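Friday, September 27, 2024

I finally wrote down the cell rules. We had been passing them around by mouth since June, and when Junaid Jadoon joined us he got three different versions in his first week.

The first rule is about power. The computer gets unplugged before it goes on the table, and whoever unplugs it holds the power button in for a few seconds afterward. Side panel off, loose screws in the tray, then the robots.

The second is about cables. Anything that hangs from an arm has to be checked through the whole motion at slow speed before a full-speed run – not just at the start and end points. A cable that clears the case in one pose can drag across the board in the next.

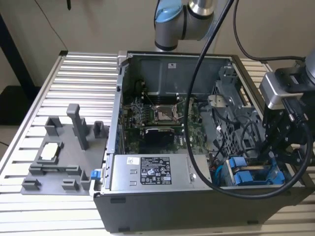
Driss Lamrani wanted a rule for the fixture plate too, and he was right. Nobody moves a plate without running the location check again. We skipped it once at Kadolside and lost 31 cycles to a bad offset.

The last one is the one people argue with. If you need to reach in, stop both arms, even if only one of them is moving. "Collaborative" on a data sheet doesn't cover the tool on the end or a sharp edge on a case. Our risk assessment does, and it says stop both.

The whole thing fits on 2 pages. I'll go over it again after the Trujillo job.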